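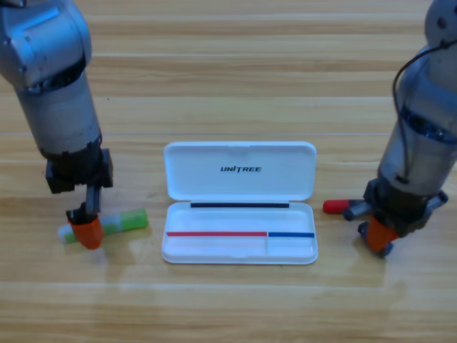 Donnerstag, 19. Juli 2018. Der heutige Arbeitstag galt der Durchsicht der Tagebücher aus dem Nachlass Vanhove, deren Übernahme durch das Archiv Plultden im Juni vertraglich geregelt worden ist. Die Unterzeichnende hat die Arbeit um acht Uhr im Lesesaal aufgenommen und zunächst die Kästen 1 bis 4 auf Vollständigkeit geprüft. Im Lesesaal ist ausschließlich mit Bleistift zu schreiben; ein geöffnetes weißes Etui auf einer hellen Holzplatte gehört für jeden, der mit Handschriften umgeht, zum gewohnten Bild des Arbeitsplatzes. Der Bestand ist in der vorläufigen Übergabeliste mit 2.557 Blatt verzeichnet. Diese Angabe wird vorerst übernommen, eine eigene Foliierung erfolgt erst nach der Reinigung.

Kasten 1 enthält die Geschäftstagebücher der Papierhandlung Zostine. Die Einträge setzen mitten in einem Geschäftsjahr ein; ein vorangehender Band muss demnach existiert haben, ist aber weder in der Übergabeliste genannt noch unter anderer Bezeichnung aufgefunden worden. Geführt wurden die Bände von mindestens zwei Händen. Die erste Hand schreibt eine enge, nach links geneigte Kurrent und vermerkt neben Warenein- und -ausgängen regelmäßig das Wetter. Die zweite Hand verwendet lateinische Schrift und verzichtet auf das Wetter vollständig. Der Wechsel vollzieht sich innerhalb einer Seite, ohne Vermerk und ohne Absatz. Für die Verzeichnung ist zu klären, ob hier ein Personalwechsel oder lediglich eine Vertretung vorliegt, da die erste Hand im folgenden Band noch zweimal kurz wiederkehrt.

Kasten 2 wurde nur überblickt. Er umfasst im Wesentlichen lose Lieferscheine sowie einen gebundenen Musterkatalog der Firma Clorico mit Vorsatzpapieren. Einzelne Muster sind ausgeschnitten. Die Schnittkanten sind sauber und an den Rändern ebenso nachgedunkelt wie das übrige Papier, der Eingriff dürfte daher alt sein. Eine Ergänzung oder Unterlegung der Fehlstellen wird nicht vorgeschlagen.

In der Zeit bis zur Mittagspause wurden aus dem zweiten Tagebuchband Probeabschriften angefertigt. Die Transkription folgt den hausinternen Richtlinien in der geltenden Fassung: zeichengetreu, Abkürzungen in eckigen Klammern aufgelöst, Streichungen des Schreibers beibehalten. Schwierigkeiten bereitet die Maßangabe, die in der Regel als Schleife mit Unterlänge erscheint und nach Lage der Dinge sowohl »Ries« als auch »Rolle« bedeuten kann. An einer Stelle ist von 510 dieser Einheiten die Rede, was bei Ries eine für das Geschäft ungewöhnlich große Lieferung wäre. Die Stelle bleibt bis auf Weiteres unaufgelöst und ist in der Abschrift mit Fragezeichen versehen.

Bemerkenswert sind einige Einträge, die mit dem Geschäft nichts zu tun haben. Die erste Hand hält im Spätherbst fest, dass die Tinte über Nacht im Fass gefroren sei, und beschwert sich wenige Tage später über den Zustand der Treppe. Am Rand einer Jahresabrechnung steht in kleiner Schrift ein Rezept für Quittenbrot. Derartige Passagen sind in der Übergabeliste nicht erwähnt. Es wird angeregt, sie im Findbuch unter einem eigenen Schlagwort nachzuweisen, damit sie auch für alltagsgeschichtliche Anfragen auffindbar sind. Eine vollständige Wiedergabe im Findbuch ist nicht beabsichtigt.

Am Nachmittag fand die Besprechung zur Lagerung statt. Einvernehmen besteht darüber, dass die vorhandenen Kästen nicht weiterverwendet werden können. Sie sind aus holzschliffhaltiger Pappe gefertigt, an den Ecken geklammert, und die Klammern haben auf mehreren Einbänden Rostspuren hinterlassen. Bestellt werden sollen 300 Umschläge aus alterungsbeständigem Papier sowie passende Archivkartons. In einen Umschlag können bis zu 100 Blatt gelegt werden; bei den Lieferscheinen ist wegen der vielen Falzungen deutlich darunter zu bleiben. Über die Frage, ob die Tagebuchbände einzeln in Schutzkassetten zu legen sind, wurde keine Einigung erzielt. Die Unterzeichnende hat sich für Kassetten ausgesprochen. Von anderer Seite wurde auf den begrenzten Platz im Magazin verwiesen, ein Einwand, der sich angesichts der Regallage kaum bestreiten lässt.

Zum Raumklima ist zu notieren, dass die Temperatur im Lesesaal seit Beginn der Woche über dem zulässigen Wert liegt. Die Vorhänge an der Südseite bleiben bis zum Ende der warmen Periode ganztägig geschlossen. Handschriften werden nach Dienstschluss ausnahmslos in das Magazin zurückgebracht, auch dann, wenn die Bearbeitung am folgenden Morgen fortgesetzt wird. Heute ist dies um 16.40 Uhr geschehen.

Persönlich sei festgehalten, dass die Lektüre der Zostine-Bände mehr Freude bereitet, als nach der trockenen Beschreibung in der Liste zu erwarten war. Die erste Hand ist der Unterzeichnenden im Laufe des Tages beinahe vertraut geworden, einschließlich ihrer Gewohnheit, das Wort »abermals« jedes Mal anders zu schreiben. Es wird darauf zu achten sein, dass diese Vertrautheit nicht zu vorschnellen Lesungen verleitet. Zwei der am Vormittag angefertigten Abschriften mussten nach der Pause bereits berichtigt werden, beide Male war ein Schluss-s als h gelesen worden.

Für morgen sind vorgesehen: Fortsetzung der Probeabschriften ab der Quittenbrot-Stelle, schriftliche Rückfrage bei der Familie Vanhove wegen des fehlenden ersten Bandes, Kasten 3 auf Schimmelbefall prüfen. Der Bleistiftvorrat ist zu ergänzen, Härtegrad 2B.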